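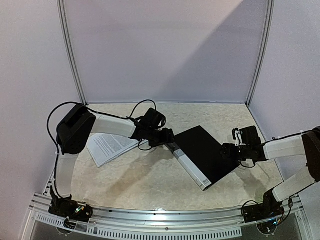
Figure 2. The two-arm station at Urville during collection for the book task. A black hardcover lies between the grippers, with printed sheets to its left.

3.2 Gathering the demonstrations

Examples were gathered at two sites, Ulbridge and Urville, using the same table layout. Both arms are fixed to the front edge of the table and reach inwards, so that either gripper can get to the middle of the surface. An operator guided the pair through each task while joint positions and camera views were saved together.

The book task needs both arms at once. We placed the book at a new angle before every attempt and left other items on the table in some of the runs. Attempts in which the book was dropped were kept and marked as failures. The full set holds about 3,000 attempts, of which 100 were put aside for testing and never used in training. Operators changed over after every 5 attempts. Runs from the earlier Fledstead trial used a different gripper and are left out of the results in Section 4.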